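Teaching by Remote Control: Your Questions
Kallio lab, cable plugging project

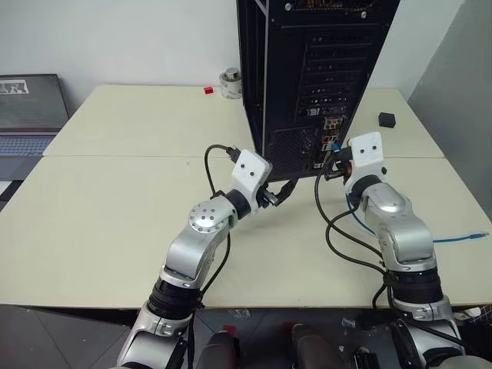
Do I need to know how to code?
Not at all! You move the two arms with a pair of hand controllers, and the robot records every motion along with what its camera sees. If you've ever fished around behind a desktop computer for the right port, you already know the task.

How many tries does the robot need?
We're aiming for 500 good runs per cable type. The network cable is at 434 so far, and Chantal Tremblay has promised cake when it gets there.

What if I miss the port?
Keep going! Back off, line up again and push. Those recoveries are some of our favorite recordings — a robot that has only seen perfect runs has no idea what to do after a bad one. If you drop the plug on the floor, stop and mark the run as failed.

Why not move the arms by hand?
We do that too, for short reaches. With two arms and a floppy cable, though, you'd want four hands.

How long is a session?
One hour, with a break whenever your wrists ask for it. Ask Vilho Pitkänen for a slot. Sundays fill up first.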